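Canvas totes for groceries, and where do you keep them?

mudroom_meg
My Berside tote finally lost a handle after two years, so I'm shopping again. I want plain tan canvas, no logo, handles long enough for my shoulder. How do you all store yours? 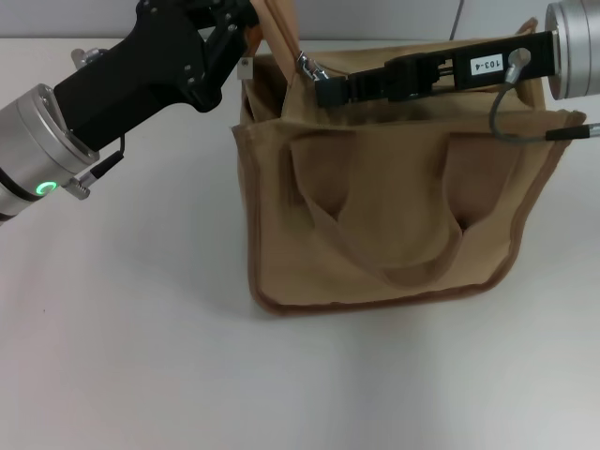
I've been hanging mine by the handles, and I wonder if that's what stretched the stitching.

fhubmann
Hanging an empty bag won't hurt it. Overloading will. How much were you carrying, cat litter?

mudroom_meg
Okay, fine, yes, cat litter. And potatoes!

wichai_s
I disagree with Fabian, my Groston one sagged on a hook and it only ever held library books. I fold mine flat and put them away in the tall cupboard.

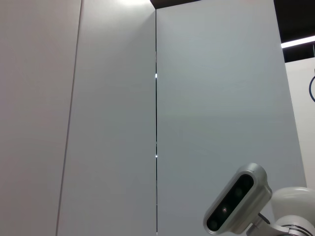

Plain white doors with no handles are great until your hands are full, but I'd still pick that over a hallway full of bags.

fhubmann
Groston handles are thin, Wichai. Try Zamfir, mine was 41 bucks and I've had it on a hook since May.

wichai_s
41 for a canvas bag??

tallpaul80
Just sew the handle back on. Heavy thread, box stitch with an X through it, done before dinner.

mudroom_meg
I own one needle and it's bent. Does Imeck still do repairs?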